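Lusier Property Services
Shared Rooms and Kitchens: Annual Safety Inspection Checklist with Comments
Building: Nisolton House, main level and lower level
Work order: 2282
Inspection period: March 2024
Status of this copy: issued to tenants and to the building office

Scope

This checklist covers the rooms that all tenants of Nisolton House may use: the Adebisi Room, the small meeting room, the shared kitchen, the lower-level storage room, and the hallways and stairs that connect them. It does not cover leased suites, the roof, the elevator, or the parking area, which are inspected under separate work orders.

Each item is marked Satisfactory, Needs Attention, or Not Acceptable. Items marked Needs Attention are to be corrected within 25 working days of issue. Items marked Not Acceptable are to be taken out of use until corrected. Comments are part of the record and should be read together with the mark.

Section 1. Exits and hallways

1.1 Exit doors open fully from the inside without a key.
Satisfactory.
Comment: The rear door on the lower level is stiff during the first part of its swing but opens fully with one hand. The hinges should be oiled at the next routine visit.

1.2 Exit signs are lit and can be read from the hallway.
Needs Attention.
Comment: The sign outside the small meeting room is lit on one side only. The lamp was replaced after the last inspection, so the fitting itself should be checked before another lamp is ordered.

1.3 Hallways are clear for their full width.
Needs Attention.
Comment: Flattened cardboard was stacked against the wall near the storage room. Tenants are reminded that recycling may not be left in the hallway overnight. The building office has agreed to post the pickup schedule on the inside of the storage room door.

1.4 Emergency lighting comes on when the test switch is held.
Satisfactory.
Comment: Tested on both levels. The unit at the foot of the stairs is slightly dimmer than the rest and should be watched.

1.5 The evacuation plan is posted and current.
Needs Attention.
Comment: The plan beside the main entrance still shows the former reception desk. The exits and the meeting point are correct. A revised plan should be posted when the new room numbers have been confirmed.

Section 2. Stairs and floors

2.1 Handrails are firm and continuous.
Satisfactory.
Comment: One bracket on the lower flight was loose when tested and was tightened during the inspection.

2.2 Stair edges are sound and easy to see.
Needs Attention.
Comment: The contrast strip on the bottom step has lifted at one end. Pressing it down again is not an acceptable repair. The strip is to be removed, the step cleaned, and a new strip fitted.

2.3 Floor coverings are flat, with no raised seams or loose edges.
Satisfactory.
Comment: The carpet seam at the entrance to the Adebisi Room, which was listed last year, has been repaired and is holding well.

2.4 Entrance mats lie flat and are large enough for the doorway.
Satisfactory.
Comment: None.

Section 3. Furniture in shared rooms

3.1 Chairs stand level and all joints are tight.
Not Acceptable (part).
Comment: 4 stacking chairs in the Adebisi Room have cracked seat shells. They have been tagged and moved to the storage room and must not be returned to use. Piltonard, the furniture repair contractor, has been asked to quote for replacement shells. The other chairs in the room are satisfactory.

3.2 Stacked chairs are stored safely.
Needs Attention.
Comment: Chairs were stacked higher than the mark on the wall. The mark was put there for a reason that regular users of the room will remember, and it applies at all times, including on evenings when the floor is needed for other activities.

3.3 Table tops are smooth and free of splinters, and edges and rims are sound.
Satisfactory.
Comment: Edges were checked by hand along the full perimeter, on the upper face and underneath. On tables with a raised rim, the joint between rim and top should be checked for gaps, as crumbs and spilled liquid collect there first. Cups and mugs may remain on a table during inspection, but must be lifted so that the surface under them can be checked for rings, heat marks, and softened finish.
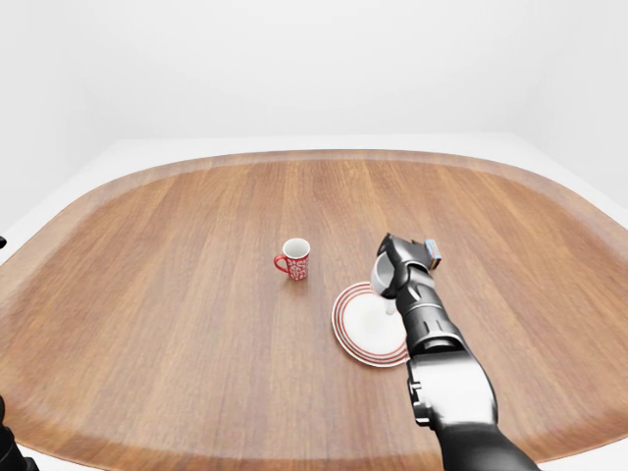 Item 3.3. Wooden table with raised rim and rounded outline, red mug on the top.

3.4 Table legs and frames are firm, and folding legs lock.
Needs Attention.
Comment: One folding table in the small meeting room has a locking catch that does not click into place. The table held when leaned upon, but the catch should be replaced before the next large booking. Until then the table is to be used for papers only, with nothing heavy placed at that end.

3.5 Shelving and cabinets are fixed to the wall where required.
Satisfactory.
Comment: The tall cabinet in the Adebisi Room was fixed last spring. The low bookcase does not need fixing at its present height. If a second unit is placed on top of it, this item must be inspected again.

3.6 Window blinds have safe cords.
Needs Attention.
Comment: The cord cleat beside the end window in the small meeting room is missing. The cord has been tied up out of reach as a short-term measure.

Section 4. Shared kitchen

4.1 Counters are clean and in good repair.
Satisfactory.
Comment: The sealant behind the sink is discolored but intact. It should be renewed when other sealing work is being done in the building.

4.2 Electric kettle, microwave, and toaster are in good condition, with undamaged cords.
Needs Attention.
Comment: The toaster cord passes behind the microwave and is pressed against the vent. The toaster is to be moved to the other outlet. The crumb tray was full and was emptied during the inspection. Users are asked to empty it weekly - a notice to this effect is already posted above the counter.

4.3 Refrigerator holds a safe temperature and is clean.
Satisfactory.
Comment: The thermometer on the middle shelf could be read and was within the marked range. Undated food was removed in line with the kitchen rules.

4.4 Outlets near the sink have working ground-fault protection.
Satisfactory.
Comment: Each outlet tripped and reset correctly.

4.5 Fire extinguisher is mounted, charged, and easy to reach.
Needs Attention.
Comment: The extinguisher is charged and its tag is current. A coat rack had been placed in front of it. The rack was moved at once, and the floor below the extinguisher should be marked to keep the space clear.

4.6 Cleaning products are stored away from food.
Satisfactory.
Comment: All products are in their original containers in the cabinet under the sink. The child latch on this cabinet works.

Section 5. Lower-level storage room

5.1 Items are stored below the marked line under the ceiling.
Satisfactory.
Comment: Holiday decorations that were above the line at the last inspection have been moved.

5.2 The electrical panel is accessible.
Not Acceptable.
Comment: A rolling rack was parked directly in front of the panel door. It was moved during the inspection, but the same finding appears in last year's report. The clear space in front of the panel is a legal requirement and is not extra storage. The building office is to mark the floor and confirm in writing that this has been done.

5.3 Stored items are labeled with the name of the tenant.
Needs Attention.
Comment: Several boxes near the back wall have no label. Labels are to be added by their owners. Boxes still unlabeled at the follow-up visit will be held by the building office for collection.

5.4 No signs of leaks, mold, or pests.
Satisfactory.
Comment: A faint stain on the ceiling tile nearest the door matches the one recorded last year and has not grown. The tile was dry to the touch.

Section 6. First aid and notices

6.1 First aid kit is complete and in date.
Needs Attention.
Comment: The adhesive bandages are running low and the burn gel is past its date. Both should be ordered together with the eyewash, which expires next.

6.2 Emergency contact numbers are posted by the shared telephone.
Satisfactory.
Comment: The after-hours number was called and was answered promptly.

6.3 Room capacity notices are posted.
Satisfactory.
Comment: The notice in the Adebisi Room is partly hidden when the door is held open. It may be moved to the opposite side of the doorway at the convenience of the building office.

General comments

The shared rooms are in fair to good condition, and most of last year's findings have been closed. The main concern is the repeated blocking of safety equipment by movable items, seen in items 4.5 and 5.2. Repairs do not address this kind of finding, and tenants are asked to raise it with their own staff.

Chairs tagged under item 3.1 remain the property of the building and should not be thrown out by tenants or cleaning staff before Piltonard has inspected them.

Follow-up

A follow-up visit will be arranged with the building office for all items marked Needs Attention or Not Acceptable. Tenants do not need to be present, but the storage room and the small meeting room must be unlocked. Questions about a mark or a comment should be sent to Lusier Property Services in writing, giving the work order and the item number.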